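Ticket: Arms pausing mid-task at kitchen station, staff unsure who may restart
Site: Saltedance, second floor kitchen
Product: Varkell two-arm table station, installed by Wesix
Priority: Normal
Status: Closed
Opened: May, 8:50 am

Original request

The station in our kitchen went live in May. It handles the coffee machine and puts the small parts back after cleaning. Since last week the right arm has been stopping on approach. It gets close to the part, waits, then shows code 39 on the panel. It happened 3 times this morning before 9:30. No damage, no noise, nothing dropped.

The second half of this is not a technical question, but I don't know where else to send it. Before the station, the kitchen assistant made the coffee for meetings and wiped everything down. Now the assistant's shift sheet says "supervise station," and there is no line that says what to do when it stops. People come in for a coffee, see the panel, and either press Resume or walk off. Yesterday two people pressed it one after the other. We need to know if that is safe and who is supposed to do it.

Already tried:
Restart from the panel. Works for a while.
Wiped the finger tips with a dry cloth.
Checked the air vents on the controller.
Asked people to stay clear while it runs. They mostly do.

Status changed: New to Waiting on support

First response

Thanks for the detail. Code 39 means the arm did not reach its target position in the time allowed. It is a wait state and the arm holds where it is. Usual causes are a target that has been moved, something extra inside the work area, or an outdated table layout.

Please send a wrist picture from a pick that involves one of the metal parts, and tell us what is normally on the table during a shift. Please also export the log from the panel (Settings, Service, Export) and attach it.

Update from site

Log attached. It shows over 600 completed picks since go-live, so it does work most of the time. The pick below is the one with the perforated metal piece. The glass and the phone are not part of the station layout. This is still the only table near the outlet, and people have put their things down on it for years.
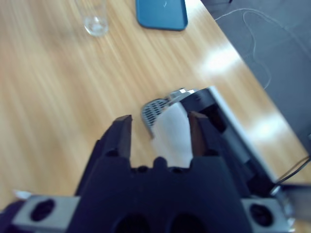

Varkell: Resume is safe to press once, by anyone, if hands are clear and the light on the base is steady. It should not be pressed a second time by a second person. We would like one trained person per shift to own that button. In most kitchens we support, that is whoever used to run the coffee machine, and the job works better when it is written down with time set aside for it. "Supervise" on a shift sheet tends to mean the old work plus the new work.

On the fault itself, please do the following in this order:

1. Clear the table of anything that is not in the layout.
2. Put the capsule holder and the coffee machine back on their marks.
3. Run Relearn Table from the Service menu with both arms parked.
4. Run one full cycle with the assistant watching and note any pause.

If the marks have worn off, Sandhu can supply new ones. They did the table for this install.

Status changed: Waiting on support to Waiting on customer

Update from site, 2:15 pm

Steps 1 to 3 done. The marks for the coffee machine were hard to see and we think it had been pushed back when the tank was filled. Filling the tank is still done by hand – the arms don't do that – so this will happen again unless people know to line it up. We have asked Sandhu for new marks.

Step 4 started with the fingers open and the machine back on its marks. Picture from the wrist camera:

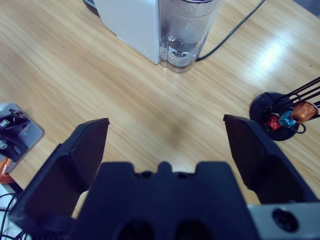
Right arm, fingers open, nothing held. Coffee machine and capsule holder on the table.

The full cycle finished without a pause. We let it run through the afternoon coffee break and code 39 did not come up.

What we changed on our side:

The kitchen assistant now has the Resume button as a named duty. The first half hour of the shift is set aside for checking the table and filling the tank. The assistant asked for this and said the worst part had been getting blamed for a machine there was no training on. Wesix will do a one-hour session.

There is a shelf by the door for phones and glasses. Two people have complained that it is too far from the coffee. Fair enough, but the table has to stay clear while the arms are on.

Meeting coffee has to be ordered by 10 am. The assistant used to take late orders in person and could fit them in. The station runs its queue in order, and we have no way to move one up. A few teams miss that. Is there a setting?

Support reply

Glad the cycle is clean. There is no priority setting in your version. Until there is, late orders can be made by hand with the arms parked. Please have the assistant do the parking, then run Relearn Table if the machine has been moved.

I have added your request to the feature list and linked it to this ticket. If code 39 comes back more than once in a shift, reopen this ticket and attach a new log.

Update from site

New marks are on. The shift sheet has been reprinted with the park and relearn steps on the back. OK to close.

Status changed: Waiting on customer to Closed
Resolution: Coffee machine off its marks, extra items in work area. Table relearned, restart duty assigned on site.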